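Why Does a T-Shirt Have a Tag?
A Trirnura page for curious kids
9 Oct 2020

Somewhere in your house, right now, there is a T-shirt on the floor. You know it, the shirt knows it, and the grown-up who is going to step over it on the way to the laundry certainly knows it. Before you pick it up (you are going to pick it up, aren't you?), let's have a proper look at it.

A T-shirt seems like the simplest thing in the world. It has a big hole at the bottom, a smaller one for your head and two for your arms. If you lay it out flat, with the sleeves sticking straight out to the sides, it makes a letter T. That is most likely where the name came from. People who name clothes aren't always this helpful. Look at the word "jumper" and tell me how much jumping goes on.

What is it made of?

Usually cotton, which starts life as fluff around the seeds of a plant. The fluff gets pulled and twisted into yarn, and then the yarn is knitted into thousands and thousands of tiny loops. Yes, knitted, the same way your nan knits a scarf, only with very small loops and a very big machine. Get a magnifying glass and check the hem of your favourite one. The loops look like rows of little Vs.

Loops are why a T-shirt stretches. Pull on it and each loop changes shape a bit, then mostly goes back when you let go. A cotton bedsheet is woven, with threads going over and under each other, so it hardly stretches at all. Try getting a bedsheet over your head with your arms in the right spots. On second thoughts, don't.

Why does it go so crumply?

Cotton fibres are bendy. Scrunch them up and leave them squashed, and they start to settle into their new shape. Water makes this worse. A damp shirt left in a ball at the bottom of the basket dries as a ball, and you get to wear the ball to school. White ones show every crease, because each fold throws its own small grey shadow.

Flat or bunched up, it's the same amount of cloth.

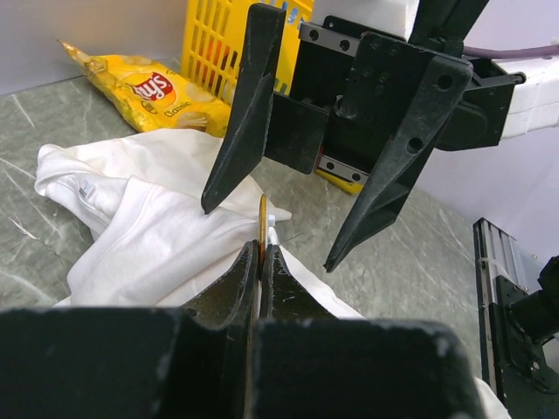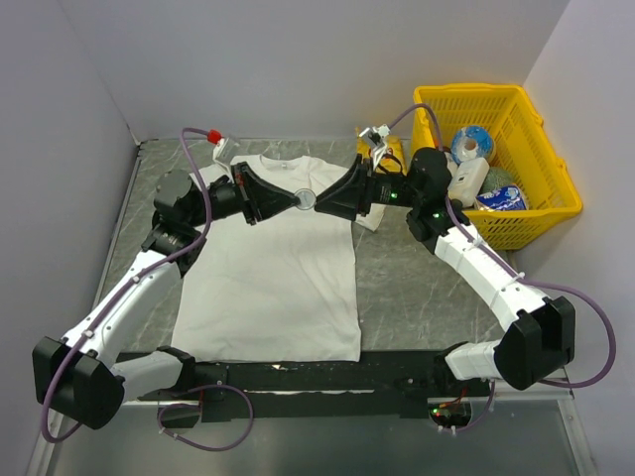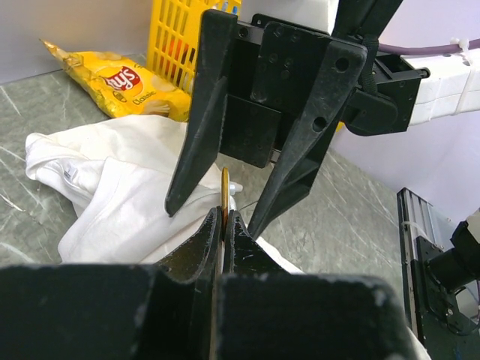
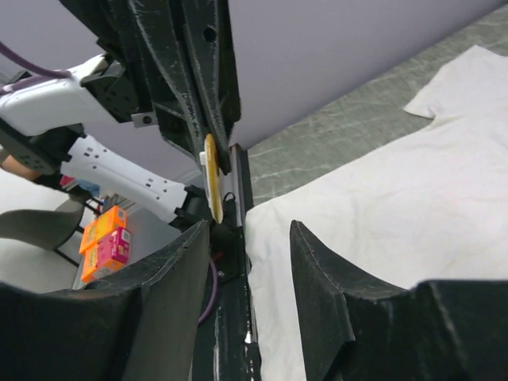

What is the little white tag for?

It tells people how to look after the shirt. A care tag usually says what the cloth is made of and how it should be washed, often with tiny drawings in place of words. A tub of water means washing. A triangle is about bleach. A square is about drying, and an iron is, for once, an iron. If there's a big X through one of them, that's the thing you shouldn't do.

Some tags are sewn into the back of the neck, where they tickle. Others hide in the side seam, where they tickle somewhere else. A few makers have given up and print the words straight on the cloth.

How do you fold one?

There are plenty of ways, and every family thinks theirs is the correct one. We like this:

1. Put the shirt face down on a table, with the neck pointing away from you.
2. Smooth it out with your hands, from the middle to the edges.
3. Fold one side in towards the middle, then flip the sleeve back so it doesn't stick out.
4. Do the other side.
5. Bring the bottom up to the collar and turn the whole thing over.

The first go will look like a pancake somebody sat on. The second will look like a better pancake. Keep chips and other snacks well away while you practise, as greasy fingers leave marks on cotton and they're a pain to get out.

Something to try

Take two old cotton T-shirts and wet them both. Hang one up neatly and scrunch the other into a ball. Wait until the next day, then put them side by side. Which one would you wear to your cousin's birthday? Write down what you see, or draw it if you're sick of writing.

Next on this page: why socks wear out at the heel.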